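Budgeting for a second arm - simulate first or just buy it?
Forum: Small Business Automation > Buying and Planning

packshed_gm
We run a small grocery packing business, mostly mixed hampers: fruit, a drink, a carton of milk, that kind of thing. One arm on the line now, bought used, and I have to put a number in front of my business partner in May for a second one. I've had two quotes. Golent want us to take the arm, gripper and table as a package. Katona will sell the arm bare and leave the rest to us, which is cheaper on paper, but I've been burnt by "on paper" before.

What I can't work out is how much to set aside for everything that isn't the arm. Fingers, bench, guarding, someone's time to set it up. Is there a rule people use?
Gøran Magnusson

tallyho_bench
No rule worth having. On our first one the arm was a bit over half the total. On the second it was closer to three quarters, as we already had the bench and the guarding sorted. Write every line out and get a price against each one.

The one everybody leaves off is spare fingers. We've gone through 4 sets.

scarroll
I'd go the package if the difference is under 10 per cent. You're paying for one phone number to ring when it stops. Ask Golent what the call-out fee is outside the metro area though, and get it in writing. Ours doubled once they looked at the postcode.
Sinéad Carroll

quoll_works
Disagree with the above. Packages lock you into their gripper, and for fruit the gripper is the whole job. Buy the arm bare, borrow two or three grippers and try them on your own stock. Most distributors will lend you one for a fortnight if you ask nicely and leave a deposit.

scarroll
Borrowing is fine if you've got an arm sitting idle to bolt them to. Gøran has one arm and it's earning. Every day it's off the line testing fingers is a day's hampers not going out, and that belongs in the budget as well.

packshed_gm
That's the problem exactly. We lost 6 days last time swapping the end of arm gear around and I'm not doing it again. It cost us more than the gripper did.

Which is why I've been looking at Clusora. It's simulation software on a monthly seat. The idea is you lay out the table, the arm and the products and see what reaches what before you order anything. Has anyone costed this in as a line item?

quoll_works
I have, and I dropped it after a while. It'll tell you about reach and layout, and it's decent for that. It won't tell you whether the finger bruises an avocado. Don't let anyone sell it to you as a replacement for trying the real thing.

tallyho_bench
Reach and layout is most of what goes wrong at the buying stage, to be fair. We ordered a bench too deep for the arm and found out when it was on the floor. A month of software would have been cheaper than the second bench, and we paid freight both ways.

scarroll
Agreed on that much. Buy the seat for as long as the planning takes, then cancel. Check whether it renews by itself - Flornier's does, and it took me a while to get the money back.

packshed_gm
All right, that's useful. I've mocked up a trial bench with a basket, fruit, a can and a milk carton. Two renders of it, gripper over the table in the first and down in the basket in the second:
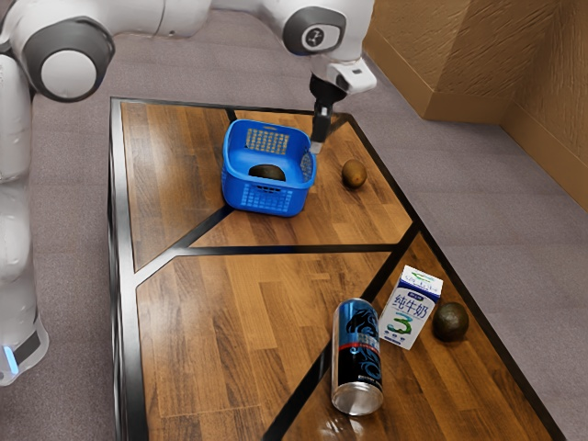
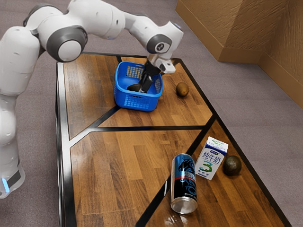 So my draft budget has five lines now: arm, gripper plus spare fingers, bench and guarding, software for the planning months, and setup labour. I've put the software at two months and added 26 hours of labour for whoever ends up doing the layout, which will be me. I'll ask Katona for a loan gripper regardless, and try it after hours so the line keeps running.

tallyho_bench
Add freight and an electrician. Then a bit of contingency your partner can cut, so they leave the rest alone.

quoll_works
And if you go with Katona, get the loan terms before you sign for the arm. They're a lot more generous beforehand.

scarroll
Still reckon the package, but post the two totals when you've got them and I'll have a look.

packshed_gm
Will do. Waiting on Golent for the call-out fee.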